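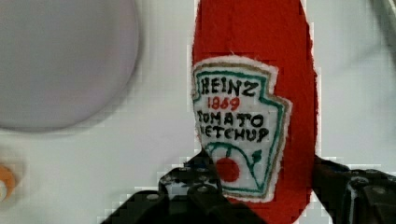

About Burkari

Burkari supplies play kitchen sets and soft play food to preschools, kindergartens and occupational therapy rooms. The firm works from a single site at Winuvholm, where sets are assembled, checked and packed. Retail customers are served through the Pyo web store.

What we supply

The current catalog has 207 items in two groups. Soft goods include felt and plush food, bottles and packets. Hard goods include plates, bowls, pots, colanders and tabletop appliances. Items can be ordered singly or as a set. A standard set covers one table and is intended for up to four children.

Soft goods

Soft items are selected for shape first. A child should be able to identify a squeeze bottle by its outline before reading the label. Embroidered labels are preferred to printed ones for classroom use. Slight variation in lettering and stitch thickness between pieces is normal and is not treated as a fault. The following are treated as faults:

Open seams
Loose patch edges that can be lifted with a fingernail
Filling visible through the fabric

Surface fuzz on felt increases with handling. It can be trimmed with small scissors. Do not shave it close to embroidery.

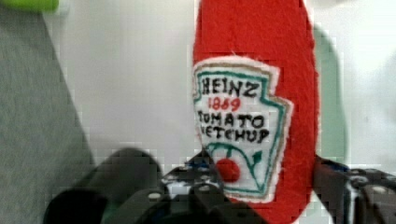
Table layout

Sets are laid out on a plain white tabletop before packing. The layout is checked from above against the order sheet. Plates go toward the middle of the table, with pots, bowls and strainers placed near them. Small food pieces, such as banana, are kept in a bowl so that they stay with the set. A toaster oven, where ordered, goes to one side.
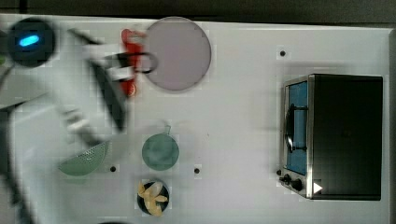 Once the layout matches the sheet, hard goods are wrapped and placed at the bottom of the carton. Soft goods go on top. Cartons over 300 mm in height are packed with a divider. The finished carton is labeled with the set number and the packing date.

Replacement parts

Single pieces are available for all sets in the Britach range. Around 95 percent of replacement orders are for small food pieces. Quote the set number from the carton label when ordering.

Site and hours

Winuvholm is open for collection by appointment on weekdays. The site closes for stock count in the first week of October. Orders placed during the count are held and packed in the order received.

Page last revised Wed 2 August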